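Post room notebook, December
Tostent, reels 1 to 4, picture and sound conform

Sunday, 8:40 am. Opened the session Mervin left. Reel 2 is the problem reel. The cut list gives a length 202 frames longer than the reference video Kultura sent over. Reels 1, 3 and 4 match to the frame. First guess was a frame rate mix-up, but the drift isn't linear. It is zero up to the kitchen argument and then jumps.

Stepped through at the shot level. The jump comes in two places. One is the long walk by the canal, where Yvette put the head of the shot back after the November screening. The other is the insert of the letter, which was extended in the same pass. The cut list has both changes. The reference video has neither. So the list is right and the reference is old. Asked Kultura for a new export with burned-in timecode, lower left, and the reel number spelled out in the file name this time.

9:30. While waiting, went on with the dialogue on reel 1. The opening voice-over was recorded in two sessions and they don't sit together. The second has more low end and a shorter room. Tried matching with a shelf at the bottom and a little of the hallway response from the location recordings. Closer, but the words "my brother's house" still step forward. Left both versions on adjacent tracks, the untreated one muted. Jade to listen with fresh ears before anything gets printed.

Notes on the voice-over itself, for the director meeting. The film doesn't need the third paragraph of it. By then Turkier has been on screen for long enough that we know he is lying about the money, and the narration repeats it. Laurier wants it kept because it is the last trace of the novel's first chapter. I timed the scene without it and the silence holds up. Will present both and stay out of it.

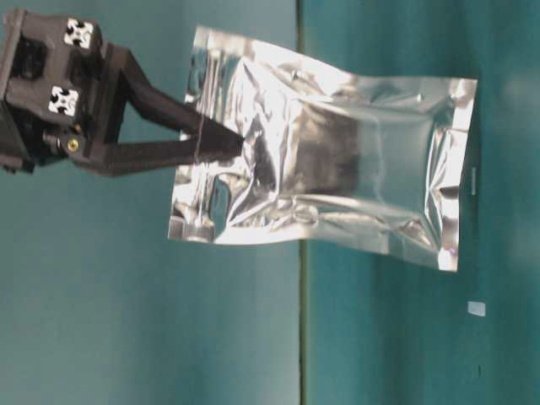

Foil pouch in the gripper, teal backdrop.

10:50. New reference in from Kultura. Reel 2 now matches the list, zero difference at the tail pop. Reconformed the dialogue and effects tracks. Music was left alone on purpose. The cue under the canal walk has to be re-spotted by Ravinder, and sliding it would only hide where the old hit point was. Flagged it in red in the session.

Conform errors found after the pass:
Reel 2, canal: footsteps doubled for the first part of the restored head. Deleted the lower copy.
Reel 2, letter insert: room tone gap at the end of the extension. Filled from the take before.
Reel 2, train platform: crossfade lost on the announcement. Rebuilt by hand.
Reel 3: none.

11:45. Color. Looked at the night exteriors with Jade. The grade on the Lemieux house sequence was done before the visual effects shots came back, and the replaced sky is cooler than the one in the shots on either side. It shows most on the wide of the porch. Jade pulled the effects shots toward the surrounding footage, which works for the sky and makes the faces muddy. She went back and keyed the sky alone. Better. There is some chatter along the roof line when the camera moves, visible on the big screen and hard to find on the desk monitor. Sent back to the vendor with frame numbers. Shot 610 is the worst of them and should be the test case for the fix.

Her other point was that the porch scene has been getting darker with each version. Compared against the first assembly and she is right. The actor's eyes were readable then and they are not now. The whole scene rests on whether the wife believes him, and the answer is in one glance. Brought the midtones up slightly on her close-up only and saved it as an alternate. Yvette to choose.

2:15 pm. Screened reels 1 and 2 with Yvette and Mervin, no stops. Notes:
Reel 1 plays well up to the funeral. The funeral is loose after the hymn.
Voice-over mismatch noticed by Mervin without prompting. Re-record is the safe choice if the actor has an hour free.
Canal walk is better long. Yvette says she would go longer. No more material exists at the head.
Letter insert is long enough to read twice. Yvette may take some of it back, so don't print reel 2 effects yet.
Porch alternate accepted.

Laughter in the room at the platform announcement, which was not meant to be funny. It is the pause before the town name. Mervin will cut a tighter reading from the wild lines.

3:50. Backed up the session to both drives and verified. Old reference moved to the superseded folder so it doesn't get loaded again.

Open:
Ravinder, re-spot the canal cue against the new reel 2.
Jade, final listen on the two voice-over versions.
Mervin, announcement edit, and ask about the actor's availability.
Laurier, decision on the third paragraph before the mix.
Me, reel 4 crowd replacement, not started.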